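In Praise of the Repeated Dress

I have been reading fashion pages since I was tall enough to reach the magazine rack at the drugstore, and I would like to say a few kind words about a thing those pages treat as a small crime, namely wearing the same dress twice. You know the little boxes I mean. On the left is the star at a film premiere in the spring, on the right is the same star at a charity dinner in the fall, and across the top somebody has written "Again?" or "Seen This Before!" as if she had been caught climbing out of a neighbor's window with the silver.

My own view, and I have held it through a good many award seasons, is that the second wearing is nearly always the better one.

I should explain how I came to it. My mother had one good dress. It was dark green, with long sleeves and a neckline that was a bit daring for our town, and she wore it to everything from Christmas parties to graduations for most of my childhood. By the time I was in high school I could have drawn you that dress with my eyes closed. She let it out twice and took it in once. One December she added a collar she didn't like and spent an evening picking it off again with a seam ripper while we watched an old musical on television. And I can tell you that when she came down the stairs in it, people still turned around. She knew how it moved, you see. She knew which chair she could sit in and which way to lean when she laughed.

Now think about the poor women on the carpet. Many of them met their gown a few days ago, and some of them met it that same afternoon at 2, with a row of pins down the back and someone on the floor doing the hem. They stand the way you stand in a hotel bathrobe. They have been told where to put their foot and how far to turn, and they are holding on to that advice for dear life while everyone shouts their name. No wonder the smile goes a bit stiff!

The second time is different. She has eaten dinner in it by then. She's gotten in and out of a car in it, and she has found out that the strap slides if she reaches for her glass too quickly. I always look at the shoulders first (a habit I picked up from my mother, who judged every bride in the county by her shoulders), and on a second wearing the shoulders come down an inch. The dress belongs to her now, or at any rate it has been properly introduced.

I got to thinking about all this again over the Bunevitz show last season, which you may remember for the silver slip dresses that ended up on practically every guest list for the next 6 months. I liked those dresses very much. I liked them on the runway and I liked the first few I saw at parties. What I didn't like was how quickly they were used up. One site I read put together a gallery of 396 pictures of that single collection on well-known people, and I went through the whole thing one evening with a pot of tea, and I'm not sure I saw any one woman in it a second time in the same piece. Where do they all go? Back in the bag, I suppose, and back to the showroom, and after that I couldn't tell you.

People in the business will say that this is how the bills get paid. A house like Bunevitz lends a dress so that the dress will be photographed, and once it has been photographed it has done its job, and the next one needs its turn. I understand that, I really do. I worked the counter at a department store for years and I never thought clothes were charity. But I wonder if they have the sums right. When I picture a dress I have truly wanted in my life, it is hardly ever one I saw once. It's one I saw on somebody over and over, until I began to think about what it would be like to be a person who had that dress.

Braltau seems to understand this better than most, for what it's worth. They are an older house and a little sleepy, and the young people make fun of them for the buttons. But they will send a coat out on the same actress for three winters running, and by the third winter you can't imagine her without it. I have a cousin who saved for ages to buy one secondhand. She didn't want it for having been on a carpet. She wanted it because she had seen it carrying groceries.

There is the money side for the rest of us, too, and I don't want to skip over it. We learn our habits from somewhere. My niece, who is a lovely girl and much smarter than I am, told me in all seriousness that she couldn't wear her blue dress to a wedding because it was "already on my page." She has around 1,000 people following that page, and I would guess most of them were looking at the cake. I told her that her great-aunt had been married, widowed, and courted again in the same pair of shoes. She laughed, but she bought a new dress.
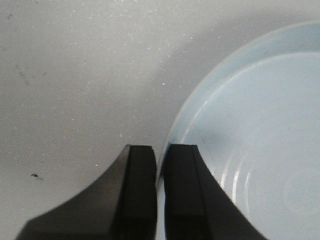

What I would like to see instead

I'm not asking for a rule. Heaven knows there are enough rules about clothes already, and I have broken most of the ones about white. I would just like the people who write the captions to try a different tone of voice. "She wore it again, and look how well she wears it" would do nicely. Or say nothing at all about when we last saw it, and tell us about the color, the cut, and whether she looked as though she was enjoying her evening.

I'd like the stylists to be a little braver as well. The ones at Wendt had a nice idea a while back, where they took a plain black column from an earlier collection and sent it out with a new jacket, then with the sleeves gone, then with a big foolish bow on the hip. You could follow it along like a serial. I looked forward to it! My friends and I would call each other up to ask if we had seen what they'd done to the black one. I can't think of another dress in years that I have talked about on the telephone.

And I would like one of the big names, one of the ones who could wear anything in the world, to turn up on the biggest night of the year in something we all know by heart. Let it have a mended place. Let the little box run the next morning with both pictures side by side, and let everybody have a good long look at the one on the right.

As for me, I have a wedding coming up at the Plosov, which is the nicest room in our part of the state and has very unkind lighting. I'll be in the plum-colored one with the covered buttons. Anyone who knows me has seen it, and I've just had the zipper replaced.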